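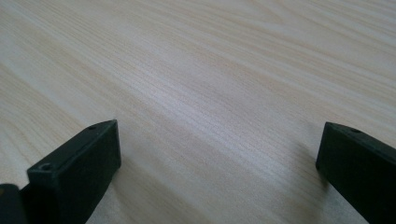 Nadja Auer asked after the last lecture whether the segments before the first contact should be trimmed before training, given that the fingers are open and nothing is being held. She had cut them from her own set and wanted to know if the rest of the class should do the same.

Leave them in. The policy has to learn the approach as well as the grasp, and the approach starts with open fingers over a plain surface. If every training segment begins at contact, the model has no examples of how to get there.

Home Syllabus Notes Assignments Staff

Notes 8: Collecting demonstrations by hand

1. What one example is

One example is a single continuous recording made with the hand-held gripper. It holds the camera video, the finger opening at each time step, and the pose of the tool. The task label is added afterward. Do not join two recordings to make one example, even if the second picks up where the first stopped.

2. Start and end

Start with the fingers open. Hold still for 2 seconds, then move. At the end, release, back away and hold still again. The still periods are used to line up the video with the pose track - without them the alignment script guesses, and it guesses badly on slow motions.

3. Bare surfaces

A uniform tabletop gives the tracker little to work with. Wood grain helps some, but parallel lines look alike as the tool slides along them. Check the pose plot for drift before you keep a recording.

4. How much to collect

Each pair collects 16 recordings per task. The shared Pistville set has 3000, and yours will be added to it for the final project. Vary the starting height and angle. Copies of the same motion add very little.

5. Failed attempts

Keep them, in a separate folder, labeled as failures. We will use them in July for the section on recovery.

Reading: Căpraru, chapter on imitation, first half only.

Last updated: 18 Feb 2019

Contact the course staff | Copyright Galtano Robotics Course | Back to top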